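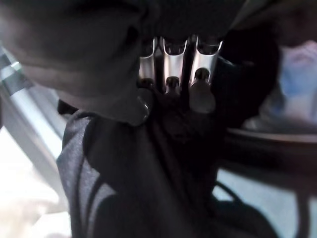 Nombridge Coastal Records list: seagrass returns and the revised recording form

From: Purificación Quintana, Records Office, Brornmont Marine Station
To: Nombridge Coastal Records list
Subject: Re: Seagrass returns, lower shore transects

Dear members,

The Records Office is grateful for the message reproduced at the foot of this one, and for the further comments received from the Sowerby group. Several of the points raised affect all recorders on the estuary, and the reply is therefore sent to the whole list.

Status of the seagrass returns

The office received 1,111 quadrat records for the last summer season. All have been entered in Kedard and given a first check for place names, dates and species codes. Of these, 237 carry no shore height, or carry a height which cannot be matched to the tide tables held at Brornmont. They remain in the database and have been marked as provisional. They will be left out of the distribution maps until the heights have been settled, but will continue to count towards the species list for each site.

Recorders should not read anything into the provisional mark as regards the quality of their fieldwork. In most instances the height box was completed in words ("just above the weed line", "level with the second groyne") and the present form allows that. The fault lies in the form.

A further 103 records give seagrass cover as a single figure where two species of Zostera were present in the same quadrat. These will stand as genus records. The office will not divide the figure between the species after the event, and would ask members not to submit amended sheets unless the original field notes show the separate values.

Shore height

The question put to the office was whether height should be given above chart datum or above ordnance datum. Both have been used on the estuary, and older returns do not always say which. From the coming season all heights are to be given in metres above chart datum, to one decimal place. The letters CD should be written after the figure even though no other datum is expected, as sheets are sometimes separated from their covering page.

Where a level is not available, recorders may estimate height from the time at which the water's edge reached the quadrat. The time should be written down as well as the resulting height. Office staff can then repeat the calculation against the tide gauge readings, which often differ from the printed predictions when the pressure is low or the wind has been in the west for several days.
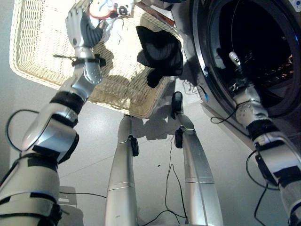 Wicker basket, with robotic hand at the rim

Quadrats and transects

The number of quadrats on each lower shore transect stays at 10. The Sowerby group has proposed a smaller number on the eastern flats, where walking time between stations is considerable and the tide leaves little margin. The office has some sympathy with this. A change in number would, however, make it difficult to compare the eastern flats with earlier years, and the survey has few enough unbroken series as it is. Groups that cannot complete a transect in one visit may finish it on a later low water within the same set of spring tides. Both visits should be entered on one sheet.

A transect abandoned on grounds of safety should still be returned. Please write "incomplete" against the first quadrat not reached, and leave the remainder blank. A blank without that word has in the past been entered as bare sand, with unfortunate results for the upper channel map.

Cover is to be estimated by eye to the nearest five per cent. Leaves lying across the quadrat from plants rooted outside it are not to be counted. Green algae resting on the seagrass should be given their own line and should not be subtracted from the seagrass figure, so the lines for a quadrat may properly add up to more than the whole.

Identification and specimens

Narrow-leaved plants on the middle shore continue to give trouble. Leaf width alone is not a safe guide, and the office will accept a record of dwarf eelgrass only where the leaf tip has been examined or the form of the sheath noted. A hand lens is sufficient. Records made without either should be entered as Zostera, species not determined.

Uprooting plants to confirm a name is discouraged. A detached shoot with the sheath intact will generally serve, and such shoots are easily found along the strandline below the Nombridge slip. Shoots may be floated on to paper in a shallow tray of sea water, drained, and pressed under a layer of muslin with frequent changes of blotting paper. The label should carry the site, grid reference, shore height, recorder and the month of collection as a minimum. Specimens taken from the strandline must be labelled as such, as they are no evidence that the plant grew at that spot.
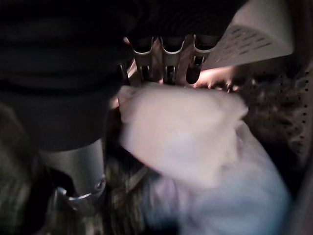
Pale cloth under the gripper

The revised form

A draft of the revised form will be sent to group secretaries in January. The principal changes are a numerical box for shore height, a separate box for the time of the water's edge, and two lines for Zostera in place of one. The box for remarks has been moved to the foot of the page and made larger. The sediment categories are unchanged, although "muddy sand" and "sandy mud" are now printed with a line of guidance beneath each.

Paper sheets will continue to be accepted. Groups that enter their own records in Kedard are asked to keep the paper originals until the maps have been issued. Old stocks of the form may be used for practice and for training new members, but should not be sent in as returns.

Comments on the draft should be made through the group secretary, so that each group replies once. Individual members of no group may write to the Records Office directly.

Purificación Quintana
Records Office
Brornmont Marine Station

----- Earlier message -----

> To: Nombridge Coastal Records list
> Subject: Seagrass returns, lower shore transects
>
> Dear Records Office,
>
> I write on behalf of the Sowerby recorders. We have
> three matters to raise before the next season is planned.
>
> First, a number of our records appear in Kedard with a
> provisional mark. We should be glad to know the reason
> and whether any action is required of us. Our sheets were
> completed in the same manner as in previous years, when
> no such mark was applied.
>
> Secondly, we should welcome a ruling on shore height. Two
> of our transects were levelled from the bench mark on the
> old quay, and are therefore above ordnance datum. The
> others were taken from the tide tables. The form does not
> ask which has been used.
>
> Thirdly, the eastern flats. The far stations can be worked
> only on the largest spring tides, and the party was obliged
> to turn back on two occasions with the transect unfinished.
> We propose that fewer quadrats be required there, or that
> the spacing be altered. We do not wish to give up the site,
> which held the densest seagrass we recorded all summer.
>
> We would add that the form leaves very little room for
> remarks. Notes on anchor scars and bait digging had to be
> written on the back, and we are not certain that they were
> read.
>
> With thanks for the work of the office,
>
> Secretary, Sowerby Shore Recorders

P.S. to the Sowerby group: the notes on the backs of the sheets were read, and have been entered under remarks. The two levelled transects will be converted to chart datum by the office if the secretary can supply the height used for the quay bench mark. No other action is required on those sheets.

PQ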